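Caring for an Oiled Wooden Tabletop

Applies to solid tops with an oil or hard-wax oil finish. Lacquered tops need only a damp cloth and should not be oiled. 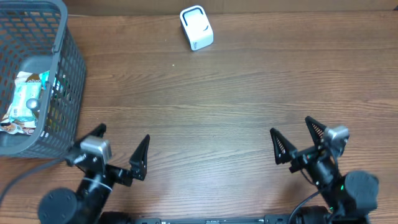 Test the finish first. Put a drop of water on the surface and wait 4 minutes. If it beads, the oil is still working and the top can be left alone. If it soaks in and leaves a dark spot, plan to re-oil.

Routine cleaning
Wipe with a cloth wrung out in plain water, along the grain, and dry at once. For grease, add a few drops of dish soap to the water. Do not use vinegar, ammonia or scouring powder. Vinegar dulls the oil and can turn the wood black near steel fittings.

White rings
These are moisture held in the finish. Let the mark dry overnight before treating it. If it is still there, rub lightly with a soft cloth and a little furniture oil. Black rings go into the wood and have to be sanded.

Sanding
Clear the top completely. Start with 240 grit on a cork block and finish with 320. Sand with the grain only, over the whole top. Spot sanding leaves a pale patch that shows through the new oil. Do not go finer than 600, or the surface will close up and take the oil unevenly. Vacuum, then wipe with a barely damp cloth and leave to dry.

Oiling
Spread a thin coat with a lint-free cloth. After 15 minutes, wipe off everything that has not soaked in. Oil left standing turns sticky and takes days to harden. Apply a second coat the next day. Keep hot pans and wet glasses off for a week.

Oily rags can catch fire without a flame. Lay them flat outdoors to dry, or soak them in water and seal them in a metal can.

Humidity
Tops move most when the heating comes on in November. Keep the room above 40 percent if possible. Screws holding the top to the base should sit in slotted holes. A top screwed down tight will split.

Question from Celina Cieślak: can the underside be skipped? No. Give it one coat whenever the top is fully sanded, so both faces take up moisture at a similar rate.

Notes by Fitriani Sumampouw
Next: Loose drawer runners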